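How to tell whether a second-hand plate is worth buying

Most advice on buying used dishes comes down to "trust your eye". I've trusted mine for years and it has cost me a cupboard of crazed saucers. A few dull checks work better, and none takes long.
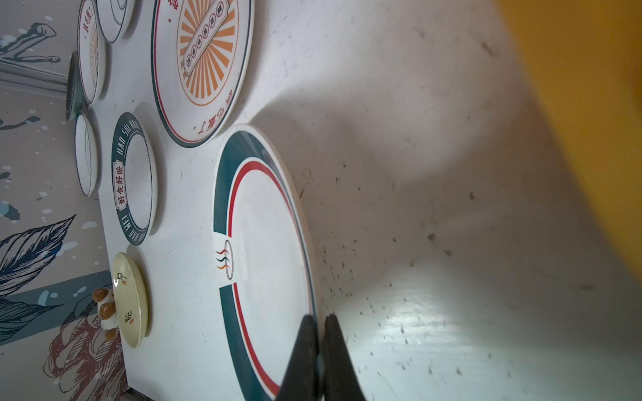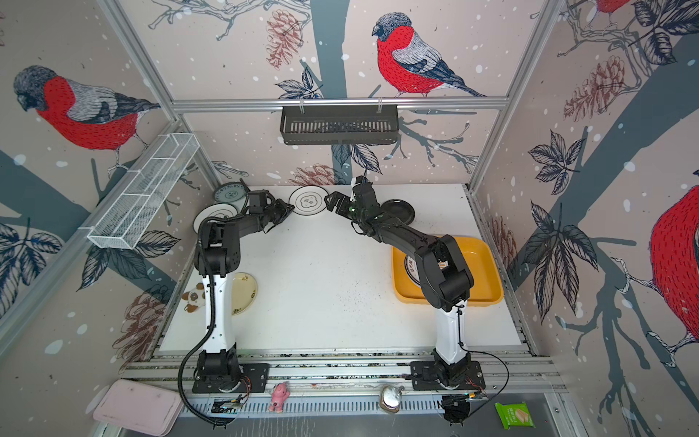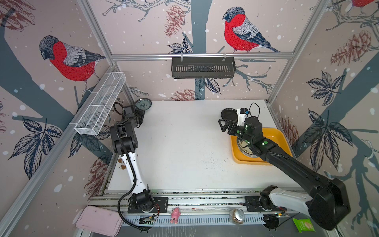 Plates on a tabletop. The teal-rimmed one is in the first photo.

1. Ignore the stamp to begin with. Sellers love a stamp. I've paid 2 dollars for a marked plate and 200 for a marked set, and the cheap one has outlasted the lot. Turn the plate over for the foot ring instead. If it's gritty, it will scratch every plate you stack under it.

2. Tap it. Balance the plate on your fingertips and knock the rim with a knuckle. A clear note is a good sign. A dull clack might mean a hairline crack, or it might just be thick stoneware, so don't let anyone tell you the test is foolproof.

3. Tilt it under a lamp. Knife marks are grey and mostly scrub off with baking soda paste. Crazing is a fine web under the glaze, and no paste will touch it -- whatever the forums say. I don't eat off crazed plates.

4. Run a dry thumb around the edge. You'll feel a chip well before you see it, especially on a dark or patterned rim.

5. Be suspicious of coloured bands and metallic trim. Old glazes can contain lead. Home swab kits are patchy, and a clean result on one spot says little about the rest. If you can't find out what it is, hang it on the wall.

6. Set it on something flat and press opposite edges. A slight rock is fine for toast. It's maddening under a steak.

The Tremesmont price guide lists 2,873 patterns and I've used it twice. Prices in it seem hopeful to me. Check what people have paid lately, then knock off a bit for the drive home.

Filed under: Kitchen & Table, Buying Used

Comments

Laine Zariņš
The knuckle test failed me on a Brultura platter. Rang like a bell, split in the sink a week later.

grindov_fan
You're too hard on crazing. My gran's set is covered in it and we still use it every February for her birthday.

Pruett
Does step 6 work on oval plates? Mine rocks one way only.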